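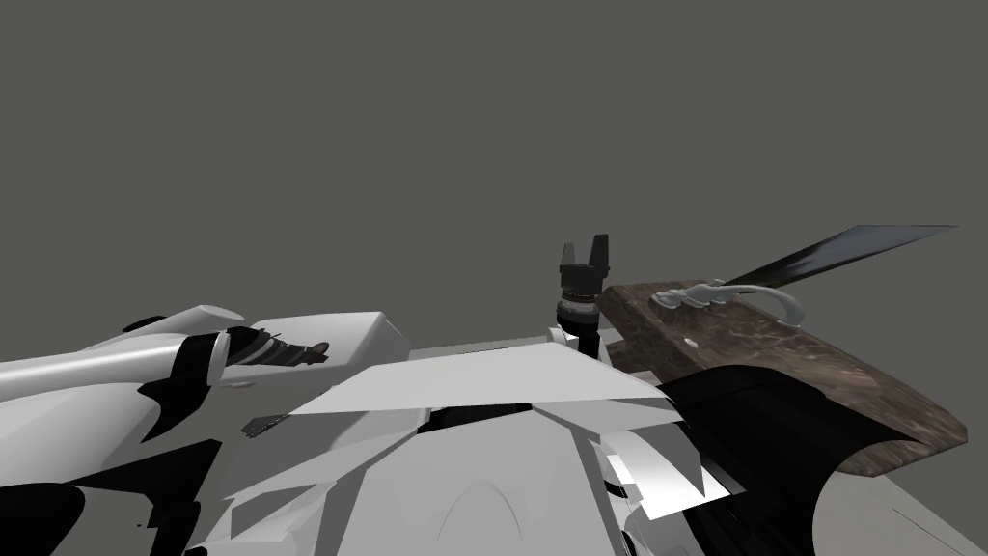
Informe de la visita a la planta de Vomico en Barkero

La delegación de la asociación comarcal de comercio visitó las instalaciones de envasado de aceite que la firma Vomico mantiene en el polígono de Barkero. La jornada de puertas abiertas se celebró el dom. 22 de agosto y estuvo dirigida a entidades del sector alimentario.

El recorrido comenzó en la zona de recepción, donde se explicaron los controles de acidez que se aplican a cada partida. Se accedió después a la bodega, con 20 depósitos de acero inoxidable — dos de ellos en revisión durante la visita — y a la línea de embotellado, cuya capacidad declarada es de 1000 botellas por hora en formato de medio litro.

La empresa informó de que trabaja con 689 olivareros y de que el transporte hasta el puerto corre a cargo de Cadport. Varios asistentes preguntaron por los plazos de liquidación a los productores pequeños; la respuesta se remitirá por escrito.

La sesión concluyó con una cata de tres variedades en la sala Lim. La delegación agradece la atención recibida y propone una segunda visita en octubre, al inicio de la campaña. Las solicitudes de plaza se presentarán en la secretaría de la asociación.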